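Fevov Towel Sorting Set - README

Maintained by Gervásio Bezerra, process office, Tresico laundry services
Last change to this file: February

What is in this folder

The Fevov set has 181 recordings of two robot arms handling small towels and cloths in a test cell at our Pai site. Each recording has the video from the fixed camera, the video from the wrist cameras, the joint positions of both arms and one text file with the notes of the operator.

We collected the set before deciding which part of the folding room work can be given to machines. The folding room has 21 people in two shifts. They receive mixed small textiles, separate them by client, look for stains and open seams, fold and pack. The set is concerned only with separating and laying out. Stain checking is not included, and we have no plan to include it this year.

The cell

Two arms stand side by side on the front rail and work over a stone floor. Baskets are used for the sorted pieces, and the printed wallpaper stays on the walls for all recordings, so please do not train a model that needs a plain background. 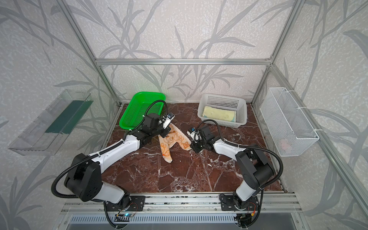 Figure 1. Both arms over a printed cloth, with the green and the white basket behind.

The cloths are not prepared in a nice way. The operators were asked to drop them as they come out of the trolley, and many lie bunched. This is how our people receive them, and a model which learns only from flat towels will be of small use in the folding room.

Labels

Every recording has one of these labels in the file tasks.csv:

pick - one piece is lifted
place - one piece goes to a basket
spread - both arms open the piece
mixed - more than one of the above
stopped - the operator ended the recording early

There are 38 recordings with the label stopped. Please keep them. The notes explain why the operator ended it, and for planning the work they tell us more than the good ones.

What changes for the staff

Some colleagues asked me to write this part in the README also, because the folder is read by the works council.

The operators who made the recordings are from the folding room. They had training of three weeks and were paid the rate of line leader during this time - this was agreed before the start. Their names are not in the files. Voice was not recorded.

In the first plan, the person beside the cell only refilled baskets. The operators did not like it and said so in their notes. It is standing work, it has the speed of the machine, and one cannot talk with the others. In the present plan the same person also does the stain check and changes place with the packing table every two hours. We will measure if this is better for the shoulders and for the mood.

Wrist view

The wrist videos are good for seeing how a piece is held near its edge. Towels with a border stripe are easier to follow than plain ones. 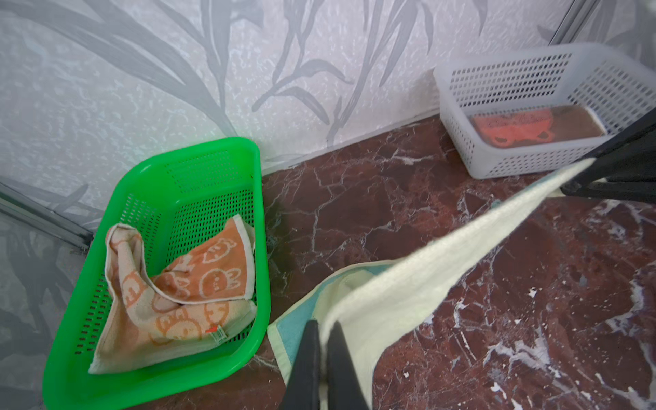

Can the recordings be used to measure how fast a worker is?
They are not permitted for this use, and the speed in them belongs to the test cell and says nothing of a person's normal pace in the folding room.

Known problems

In 102 recordings the clock of the wrist cameras is late against the joint positions. The file offsets.csv has the correction for each one. Recordings made with the older Unitz software have no gripper force values, the column is there but it is empty.

The basket colors have no fixed meaning. Read the notes to know which client each basket was for.

Access

The folder is open to the process office, the works council and the operators. For a copy outside Tresico, write to me first and say what you will use it for.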